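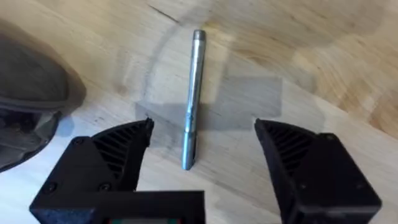

Notes > Workshop > Small repairs

Last updated: November
Reading time: 2 minutes

1/ I am sorting all the small metal parts in our flat in Noltby. Screws, pins, brackets, rods. Most of them lived in one biscuit tin and I did not know any more what belongs to what.

2/ My method is slow. I take one part out, put it alone on the table and look at it. If I can say its name, it goes in a bag with a label. If I can't, it waits.

3/ The steel rod is the one I can't name. One end is a bit wider and rough, the other end is cut a little at an angle. There is a small dark mark along the shaft too. Maybe from the Rollelia shelf? Maybe from the old lamp?

4/ I checked the Rollelia leaflet. It has 13 kinds of parts on the drawing and none of them looks the same. So I have asked at Bonsu, the repair shop near the station. They answer in the evening, usually.

5/ The table I oiled last spring, and the darker honey grain I like very much. It has worn patches again. I will sand with 120 paper, very lightly, and give it 2 thin coats. Please tell me if this is too fine for old oil.

6/ The bags are the small Pinunlow ones, 8 in a pack. I need a second pack already.

7/ Bonsu wrote back: "bring it in". I will go tomorrow after lunch, with the rod in my coat pocket.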